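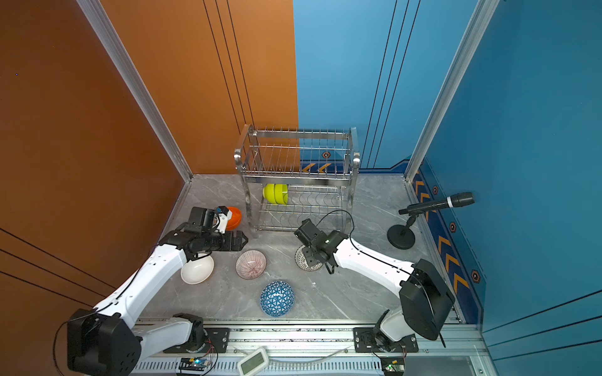

Escurridores y cuencos: situación al cierre de noviembre

Proyecto Joline, menaje compartido de Flullside
Informe de avance para la Fundación Lyimo
Redacta: Walter Londoño
Fecha: 2021-12-12

En la solicitud prometimos que un escurridor de dos pisos, bien elegido, bastaría para ordenar el menaje de uso diario. Con lo que llevamos visto no me atrevo a mantener esa frase. El modelo de acero inoxidable es correcto, con varillas finas y asas laterales curvas, y no tengo quejas sobre su fabricación. Mis dudas van por otro lado: los cuencos siguen acabando en la mesa. En la foto hay dos de color verde amarillento colocados de canto en el piso inferior, el superior está vacío y los demás quedan repartidos por delante, casi todos volcados de lado.

Gasto

De la partida de equipamiento se han ejecutado 3421 euros. Incluye los escurridores, la vajilla y el transporte desde el almacén de Drullenine, que salió más caro de lo presupuestado. Coralie McPhee tiene las facturas y las enviará aparte. No pedimos ampliación.

Lo que dicen los usuarios

Recibimos 44 cuestionarios. La mayoría valora bien el escurridor, pero yo no daría mucho peso a ese resultado: la pregunta estaba mal planteada (pedía opinar sobre «la mejora») y casi nadie contesta que una mejora le parece mala. Fares Hourani propone repetirla con otra redacción. Estoy de acuerdo, siempre que se haga antes de comprar nada más.

En los comentarios libres se repite una queja sobre el piso de arriba. A unos les resulta alto y a otros les parece inestable con piezas hondas. No hemos comprobado ninguna de las dos cosas.

La vajilla

Se decidió comprar cuencos distintos entre sí para que cada grupo reconociera los suyos: naranja, blanco, rosa con rayas finas en rojo oscuro, azul y blanco con triángulos, otro estampado en blanco y negro. Efa Pritchard defiende la idea y reconozco que se distinguen de un vistazo. Que eso haga que alguien los guarde es una suposición nuestra, y en el informe anterior la presentamos como un hecho. Pido que se corrija.

Tampoco sabemos si el ancho entre varillas conviene a todos los perfiles. Pui-shan Peng quedó en medirlo y aún no tenemos los datos.

Pendiente

Medir diámetro y altura de cada tipo de cuenco y compararlos con el escurridor. Responsable: Pui-shan Peng.
Repetir el cuestionario con preguntas neutras. Responsable: Fares Hourani.
Probar durante 3 semanas un escurridor de un solo piso, más ancho, en 2 de las cocinas.

Hasta que esos puntos estén cerrados, recomiendo que la fundación retenga el segundo pago de equipamiento. La parte de personal puede seguir según el calendario aprobado.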